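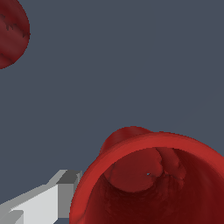

Sim notebook, cup pick task

2018-09-07

Back on the red cup today. The goal before the October demo is still the same: the arm in sim drives up to the cup, closes on it, lifts, and holds for the count. Stilthorpe wants the sim part signed off before any team gets time on the real arm.

Mesh

Still using the scanned cup, the one in the shared folder under Padilla. The outside is passable and the rim is good, nice and round. The inside is poor. There are lumps against the inner wall with a creased seam between them, and a small hole in the surface where the background color comes through. The bump on the outside has a ragged top edge too. I don't think any of this matters for the approach, but it will matter if a finger ever goes inside the rim.

Tried the hole filler in Otix. It closed the hole and also flattened part of the rim, so I threw that version away. Mylene Evangelista says to leave the visual mesh alone and give the physics a separate simple shape, a plain open cylinder built from flat pieces. Did that with 34 pieces. Contact looks calmer. Keep this one.

Approach

First target was the outer left side of the rim. The fingertip comes in on a diagonal and stops a little short of the cup with background still showing between them. That part is what I asked for. The planner has a standoff distance and I had it set for the old, bigger gripper.

Ran a batch of 500 starts with the cup turned at random each time. 66 failed. Went through the logs and sorted them by cup angle. Most of the bad ones are bunched near 180 degrees, where the bump gets in the way of a finger before the grip is closed. The rest are spread out and I don't see a pattern yet.

Things tried after lunch:

Smaller standoff. Fewer misses at the good angles, no change at the bad ones.

Slower close. No difference I could see. Put it back.

Rolling the wrist so the fingers straddle the bump. Worked by hand three times in a row. Not scripted yet — I need the bump angle passed in from the cup pose and right now the planner only gets the position.

Camera

The close view is fine for checking the gap between fingertip and rim but bad for anything else. The cup fills the lower right and you can't tell how high the fingers are. Add a side view before the next batch. Leave the background plain, it makes the edges easy to pick out.

Drovlow build

The lab machine is on the newer Drovlow build and my laptop is on the old one. Same seed, different results. Don't compare numbers between the two. Today's batch was all on the lab machine.

To do

Pass full cup pose to the planner, with rotation.
Script the wrist roll and rerun the same 500 starts.
Side camera.
Ask Mylene if the club wants the bump kept in the collision shape — I left it as its own block for now.
Rename the mesh files. There are two called cup_final and they are different.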